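I painted the hallway! After 2 years of saying I would, I finally drove over to Trusano, came home with more paint than I needed, and got started before breakfast the next morning.

The color is a deep mustard, and I love it. I had 18 paper samples taped up by the coat hooks, most of them some kind of oatmeal, and I kept walking past them without caring about a single one. Then Chunhua Yao came by for dinner, stood there with her shoes half off, and asked why they all looked like soup. Fair question.

So I went strong. The first coat was scary — patchy, sort of greenish under the bulb — and I almost drove back for a can of white. The second coat fixed everything. Around 4 p.m. the sun gets in through the little window over the door and the whole wall lights up, and I keep finding excuses to go check the mail.

Two things I'd do differently: buy the good tape, and take the doors off before painting the trim (I did neither, and the hinges show it). Antigoni Kalogeropoulos has lent me her small angled brush for the corners, and I may never give it back.

Next up is the kitchen, and I'm thinking blue. A big glossy blue, the kind that makes light brown wood look like honey. 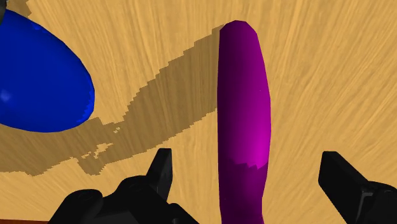
Hakudley, December

Paint tips very welcome in the comments, especially for behind the stove!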